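Kettlebells or a rower for a small home gym?

Balix Community Forum > Home Training > Gear

Neema_O
Finished eight weeks of the beginner program at Dredton and I'm hooked! I want to keep going at home through winter, but there's only room for one big thing in the spare room. I've got $800 put away. The Huerta rower fits the budget, or I could get a set of kettlebells and a decent mat and have money left over. What would you do?

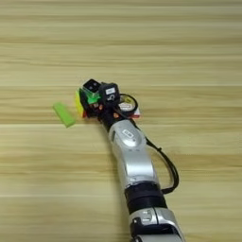
Light wood grain, silver and black arm.

wissam.matar
Rower, all the way. I started in December and I'm still excited to get on it every morning before work — 20 minutes and the whole body's had a go. Do measure the room first, mine is longer than I thought and I had to move a bookcase.

Saron Shiferaw
Have to disagree with Wissam! Rowers are great fun but you'll miss lifting if that's what got you hooked. I bought two used bells for $145 and I've trained my legs, back and shoulders with them ever since. Swings, goblet squats, presses, rows... you can go for years on that.

Neema_O
Lifting was my favourite part, so that's a good point. My knees do grumble a bit on squats though. 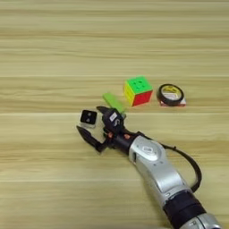 Nisreen Twal
Grumbly knees are worth a chat with a physio before you spend anything. Mine had me squatting to a chair for a month and it made a huge difference. I'm with Saron on the bells, by the way.

wissam.matar
Fair enough on the physio, but rowing was easier on my knees than squats ever were. Try one at the centre first if they'll let you!

afaf_j
Can I vote for both? Grokora had a used rower listed at $56 less than I paid for mine, and that leaves plenty for one bell. Start with one you can press for five clean reps.
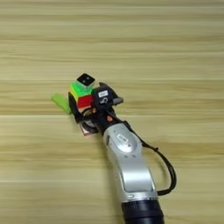 Tabletop, grain running left to right.

Neema_O
Love this, thank you all! Physio is booked, and I'm going to try the rower at Dredton next week. Leaning bells, sorry Wissam.

wissam.matar
I'll win you over yet — post your 500 metre time!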